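**Do we need written rules for people who record with hand-held grippers at home?**

Asked by Despina Vukčević, December 18, 2019

Hello everybody. I coordinate a small group that collects handling recordings with hand-held grippers. People work in their own rooms, with their own small things, and send the files to us. In total we have 1270 recordings until now. The project is called Honora and my part is the quality of the data.

My problem is the following. Last month I had to reject 57 recordings. In many of them a letter with an address was lying open, or the person changed the order of the task in the middle. I want to write house rules, but my colleague at Curkley says that rules make people stiff and the movements become unnatural. Is there some standard I can follow, or must I write it myself? And how long should it be?

---

**Answer by Akihiko Morikawa** (accepted)

I don't know a formal standard that fits this case exactly. The robot safety standards are written for machines that move by themselves, and with a hand-held tool the person does the moving. So you write it yourself, but keep it to one page. At Hirano we had nine pages first and people did not read them. Now we have 5 rules:

1. Before you start, take away everything with a name, address, card number or face on it. Look at the walls and the shelves also.
2. One task in one recording. If you make a mistake, finish the movement and mark the file. Do not start again inside the same file.
3. Keep cables off the floor where you stand.
4. Check the finger pads and the screws before the first recording of the day. A loose screw means stop.
5. Nobody else's things without their permission.

Your colleague is right in one point — do not make rules about how to move the hand. Speed and style should stay free.

---

**Answer by suvau_tester**

just make a checklist, works for us at Suvau. we print it and tape it on the wall

---

**Answer by Despina Vukčević** (follow-up)

Thank you both. I took the list of Akihiko and added one line about small objects: beads, hair clips and hair ties stay in a tray with a rim, so they don't roll away between recordings.

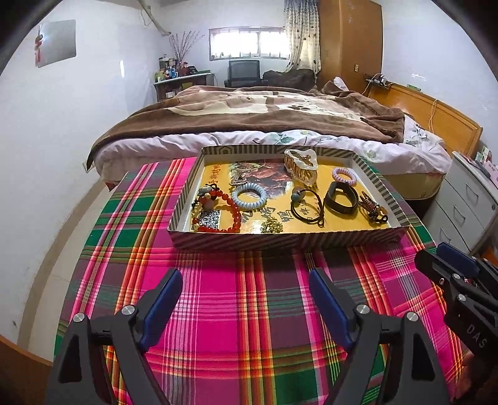

**How often should the rules be reviewed?**

Twice a year is enough for a small group, and also each time the tool changes. Write the version number on the page and in every file, so later you know which rules the person had. Our next review is in January.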